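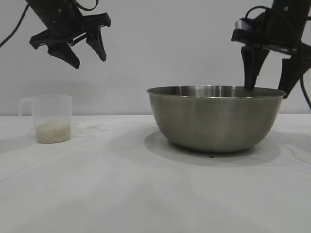
What should be ordered first when planning a two-arm robot station for kitchen work?

The table, the lighting and the spare fingers should be ordered first, and the arms should follow once the tasks have been written down.

Planning Notes for the Osarstead Station

Posted by Trinidad Gatchalian on Oct 14, 2020

Readers of this blog will know that I prepare the equipment budget for the Nurkden program at Osarstead, and that I use these pages to record the reasoning behind purchases once they have been approved. The spreadsheet keeps the amounts. It does not keep the arguments, and when a renewal comes up it is the arguments that everyone wants to see again.

The present entry concerns the second food preparation station. The request was approved in full, with one line deferred, and the deferred line is discussed toward the end. Several colleagues at other sites have asked for the wording of the request. I cannot circulate the document itself, but I can set out how it was put together and where I would change it.

Starting from the task list

The first draft of the request began with the arms. This was a mistake of mine, and Tatsuya Hoshino returned the draft with a single comment in the margin asking what the arms were for. He runs the station day to day and was entitled to ask. I had copied the structure of an older capital request in which the most expensive item is listed first and everything else is described as an accessory to it.

The second draft began with the tasks. We wrote them in ordinary kitchen language: pour dry rice from a measuring cup into a bowl, move a bowl by the rim, set a cup down upright, transfer a prepared mixture without spilling it on the table. Each task was given a line of its own, and beside it we entered the equipment that the task could not be done without. Anything that did not appear beside at least one task was taken out of the request. A rolling tool cabinet was lost in this way, and so was a second monitor, which I had rather hoped to keep.

The exercise also moved some items up. Cable management had been included under miscellaneous supplies in the first draft. Once the tasks were written down, it was plain that a cable hanging near the fingers is a matter for the wrist camera, for the planning of arm movement and for the person who wipes down the table. It now has its own line, with clips, sleeves and an allowance for labor.

The vessels

Bowls and cups are the least expensive things on the station and they took up a surprising share of our discussion. Purchasing would prefer that they be bought from petty cash as needed. Mr. Hoshino's view, which I came to share, is that they are part of the test equipment and should be bought together, from one lot, with spares put aside in the original packaging.
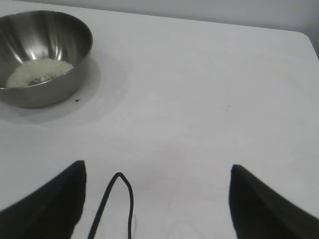
His reasoning is that a replacement bowl with a different rim is a different task. If a stainless steel bowl is dented and another is fetched from the nearest store, the results recorded before and after the change cannot be compared without a note, and the note is the first thing to be forgotten. The same applies to measuring cups, where the shape of the handle matters as much as the volume. We therefore specified the rim, the base and the handle in the request, and we attached a drawing. The supplier found this excessive. The drawing remains in the file.

Clear plastic cups were the subject of a separate paragraph. They are harder for a camera to pick out against a pale table than a colored cup would be, and there was a proposal to buy colored ones throughout. We declined it. The kitchens for which this work is intended use clear cups, and a station that has been furnished to suit the camera will tell us little about those kitchens. A small number of opaque cups was included for setup and calibration and is to be stored separately.

Dry goods are budgeted as a consumable under the food heading and require no capital approval. I mention them only because the first station charged its rice to office supplies for an entire budget period, and the correction took longer than the purchase.

Comparing the two proposals

We received proposals from Nemthorpe and from Dubey. Both were complete and both were courteous, and I have no complaint to make about either firm. They differed in what they regarded as the product.

Nemthorpe proposed the station as a single package: arms, grippers, wrist cameras, a fixed camera, mounts and table, delivered assembled, with one service contract covering everything. The convenience is considerable. There is one telephone number to call, and no one can claim that a fault belongs to somebody else's part. The difficulty lies in replacement. Under the package terms a worn finger is a service event, and a service event requires a visit.

Dubey proposed the same categories of equipment as separate lines, each with its own part number and its own delivery time. Assembly was left to us. The document was longer and less pleasant to read, but it allowed me to see what a pair of fingers costs, what a camera mount costs and how long each would take to arrive.

We selected the separate lines for the grippers, cameras and mounts, and placed the arms themselves under a service contract. The arrangement required more paperwork at the outset. I believe it is the correct one for a site that employs its own technician. A site without one should look closely at the package.
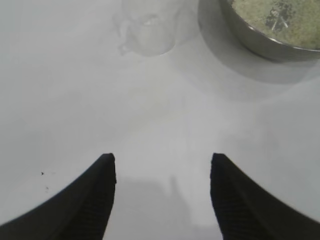

Fingers deserve a further word, as they are the item on which our first station was most badly underfunded. Gripping surfaces wear. They are also the part most often changed on purpose, when a task calls for a wider or a flatter contact, and a station that owns a single set cannot try anything new without stopping what it is doing. The request for the first station included the set that came on the grippers and nothing further. Each later purchase then had to be justified as an exception, with a signature, and the signatures cost us more than the parts.

For the second station the spares are in the opening order. The line for fingers, pads and fasteners came to $3,974, and it was the line I was asked to defend at greatest length. I did so by listing the exceptions that had been signed for the first station and adding them together. I recommend the method to anyone in the same position. It is slow to prepare and quick to read.

Food contact is the remaining consideration. Our procedures treat the inside of a bowl as a contact surface and the table as a surface to be cleaned between sessions. Whether a gripper finger is a contact surface depends on the task, and we were unable to settle the question in general terms. The request therefore asks for washable covers for those tasks that involve prepared dishes, and accepts bare fingers for handling the outside of a vessel or for dry goods in a cup. The hygiene office agreed to this in writing, subject to review.

Light and table surface

The choice of a white table was questioned on the ground that it shows every mark. I regard this as a point in its favor. A speck or a smudge on a white surface can be seen by the person responsible for cleaning it, and it can be seen by the cameras as well, which gives us a reason to keep up with the cleaning. The replacement top is budgeted as a wear item and will be ordered when the present one can no longer be cleaned to the agreed standard.

Lighting was moved out of the building budget and into ours. I resisted this for some time, on the principle that a room should come with lights. The building's fixtures are adequate for people. They are less so for a polished steel bowl, which will return any bare lamp straight to the lens, and the diffused panels we wanted were outside the building's standard. Paying for them ourselves meant that we could choose where they were placed. The electrical work was charged back to us at the internal rate, and readers at other Nurkden sites should ask for that rate before submitting anything, as it is not published.

The deferred line

The one item not approved was a third wrist camera, to be held as a spare. The reviewers asked how often a camera had failed at the first station, and we did not have the record. We had a general impression, and a general impression was rightly judged insufficient. The line may be resubmitted in the next round with a log attached. Mr. Hoshino has since put a notebook beside the station for the purpose. It has a column for the part, a column for the symptom and a column for the time lost, and entries are to be made by whoever is present.

I would advise other sites to begin such a log before they begin the request.
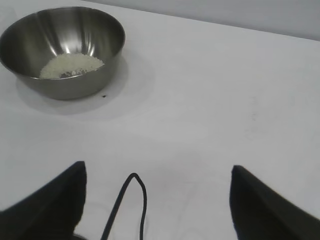

Order of payments

Finance asked for a schedule, and the one we agreed is as follows.

The table, lighting and cable management are paid on delivery. They carry the shortest delivery times and nothing else can be set up without them.

The vessels, fingers, pads and covers are paid with the first order. They are stored on site, unopened where possible, and entered in the inventory under the station's number.

The arms, grippers and cameras are paid in stages, with 70 percent due on delivery and the balance released once the station has completed the written task list in the presence of our technician. Both suppliers asked that the task list be fixed before signature, which was reasonable, and it is now attached to each order as a schedule. Changes to it need the agreement of both sides.

Training time is charged to the operating budget. It was left out of the first station's costs altogether, and I have restored it under its own heading so that the figure can be found by whoever prepares the third request.

Sites wishing to see the blank form of the task list may write to me at the Osarstead office. Please state whether your station will handle prepared food, as there is a separate page for it.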